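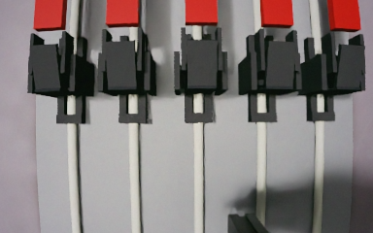 Trilotholm Cable Management Panel, Wall Series

The Trilotholm Wall Series is supplied by Ellevbridge to schools, clinics, and office buildings that need low-voltage cabling kept in order along corridors and in service rooms. Panels ship with mounting hardware, a drilling template, and a printed guide.

Specifications
Panel height: 2000 mm
Panel width: 200 mm per section
Weight, boxed: 71 oz
Finish: powder coat, indoor use only
Load: up to 174 oz per section, evenly spread

Sections may be joined side by side. Installers should confirm that the wall is flat before marking the upper holes — the template assumes a level surface. Panels are not rated for damp locations or for line-voltage wiring.

Ordering
Orders are filled from the Tralness warehouse. Institutional customers may request a written quote and pay by purchase order. Unopened panels may be returned within 30 days; cut sections are not accepted. Replacement hardware is sold separately under the Bisht parts list, revised 3/26/23.

Related items
Trilotholm Corner Section
Trilotholm Ceiling Bracket Set
Bisht Label Holder, Pack of Ten

This site uses cookies to remember your cart. Accept | Settings

Contact Ellevbridge | Copyright Ellevbridge. All rights reserved. | Back to top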